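Cuaderno de taller - 5 de marzo de 2021
Asunto: tinte con cáscara de cebolla sobre lana, segunda serie
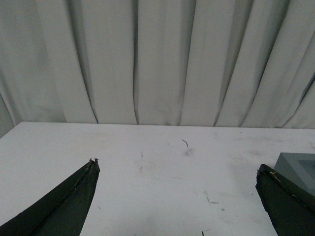

Cortina clara detrás de la mesa blanca.

Hoy seguí con la lana de Tillemska, la de dos cabos. La serie anterior me salió con manchas y quería entender el motivo antes de gastar más material. Maribel Giraldo piensa que el problema está en el lavado previo. Yo pensaba más en el mordiente, pero después de lo de hoy le doy la razón a ella, al menos en parte.

Preparé 4 madejas. Las lavé con jabón neutro en agua tibia y las dejé en remojo toda la noche. Dos de ellas las lavé una segunda vez por la mañana, con un poco de carbonato. El agua de este segundo lavado salió amarillenta y con olor a oveja, así que todavía había grasa. En la serie anterior hice un solo lavado y no miré el agua. Queda apuntado para no repetirlo.

Mordiente: alumbre al 13 por ciento sobre el peso de la lana seca. Lo disolví aparte en agua caliente antes de echarlo a la olla. Subí el fuego muy despacio, hasta que empezó a salir vapor sin hervir, y lo mantuve así una hora. Después apagué y dejé enfriar todo dentro. No aclaré, solo escurrí con la mano.

Baño de tinte: cáscara de cebolla amarilla, el mismo peso que la lana. Las cáscaras las herví ayer por la tarde y las colé dos veces, la segunda por una tela fina. La primera serie la colé mal y creo que algunos trocitos quedaron pegados a la fibra - de ahí podrían venir los puntos oscuros, que son otra cosa distinta de las manchas grandes.

Resultado, con las madejas ya escurridas: las dos de doble lavado tomaron un naranja cálido y parejo, también en la parte de dentro, donde se cruzan los hilos. Las otras dos están más pálidas cerca de los nudos. Los nudos los hice demasiado apretados, eso es seguro, y el tinte no entró. Para la próxima, atar en forma de ocho y muy flojo.

Probé también un trozo corto en un baño con una pizca de hierro. Se volvió verde oliva en pocos minutos. Es un color bonito, pero la lana quedó más áspera al tacto. Maribel dice que con la mitad de hierro se consigue casi el mismo tono y que la fibra sufre menos. No lo he comprobado.

El termómetro Flellum marca distinto si se apoya en el fondo de la olla o si se sujeta en medio del agua. Hasta ahora yo lo apoyaba. Es posible que todas mis temperaturas anteriores estén anotadas por encima de la verdad. No voy a corregir las páginas viejas, pero quien las lea debe saberlo. Desde hoy lo cuelgo de una cuchara de madera puesta a través de la olla.

Sobre el agua: usé la del grifo. En julio, cuando hicimos la prueba con gualda, el agua era más dura y el amarillo salió más vivo. Con la cebolla no sé si la dureza importa tanto. Habría que hacer una muestra pequeña con agua de lluvia y otra con un poco de tiza, el mismo día y con la misma lana.

Guardé el baño usado en el bidón con etiqueta. Todavía tiene color y puede servir para un segundo tono más claro. Usarlo pronto, porque la vez pasada salió moho.

Pendiente:
- Lavar otra vez las dos madejas pálidas y decidir si se tiñen encima.
- Pedir alumbre a Stelleo, queda poco en el bote.
- Cortar muestras para la prueba de luz y tapar la mitad con cartón.
- Preguntar a Maribel la proporción exacta de hierro.
- Devolver a Shokri la balanza pequeña.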